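3.2 Why I stopped trusting the diary

I should say something about how the walking diaries came to be a smaller part of this paper than I'd planned. When I first wrote to the parish office in Skultville I had a lovely tidy idea in my head: give 40 households a paper booklet, ask them to jot down every trip they made on foot for 2 weeks in May, and then lay the results over the old footpath map. Hajnalka Kerekes, my co-author, warned me that people don't write down the walks they don't think of as walks. I nodded and printed the booklets anyway.

She was right, of course. The booklets came back full of proper outings (the loop round the reservoir, the Sunday stroll to Nolovik and back, dogs, prams, the lot) and almost empty of the short hops that I was really after. Popping over to a neighbour's. Cutting behind the bakery to post a letter. One woman in Csonka Lane had left four days blank, and when I sat down with her over tea she told me, quite cheerfully, that she hadn't been anywhere. Then she described going to the allotment and back each evening! To her that was just being at home.

So we changed tack, and I think the paper is better for it. We went back to the same households and asked them to draw instead. Each person got a large sheet with their own front door marked in the middle and nothing else on it, and we asked them to put in the ways they'd go if it was raining, if they were late, or if they had something heavy to carry. Hajnalka calls these "grumble maps", as most of them arrived with a running complaint about the state of the stile or the mud by the pumping station. I've kept the name in my notes although she has asked me not to use it in the title. 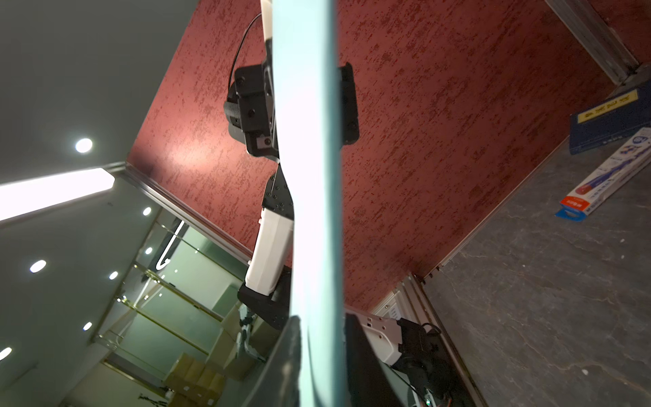

Figure 4

The drawings did something the booklets never managed, and that was to bring out the shortcuts. Take the gap in the hedge at the bottom of Brurkon Field. It isn't on the county map, it isn't on the parish map, and it was mentioned in only one diary, yet it kept turning up in the sketches, usually as a little squiggle with an arrow. I walked it myself on September 7, 2022, in entirely the wrong shoes, and it's a perfectly good path, well trodden, with a plank over the ditch. It saves 200 metres on the way to the bus stop. If you're carrying shopping, that's a real saving, and no wonder people leave the official route to the nettles.

I don't want to oversell this. A drawing tells you that someone knows a path and would be willing to use it; it doesn't tell you how often they do. Distances are all over the place too. Hills get stretched, dull stretches of road get squashed, and one chap left out the churchyard completely (he walks through it daily and simply forgot). We made no attempt to correct any of that. For the lengths given in the next section we measured the paths on the ground with a wheel, and used the sketches only to decide which ones to measure.

There was also the question of what counts as the same path. Two people might draw the allotment track quite differently, one hugging the wall and the other going straight across the grass, and I spent a whole afternoon arguing with Hajnalka over whether that was one line or a pair. We settled on treating them as one wherever they shared both ends and you could see across from either. She still thinks I gave in too quickly, and the full list of merged paths is in the appendix for anyone who wants to take her side.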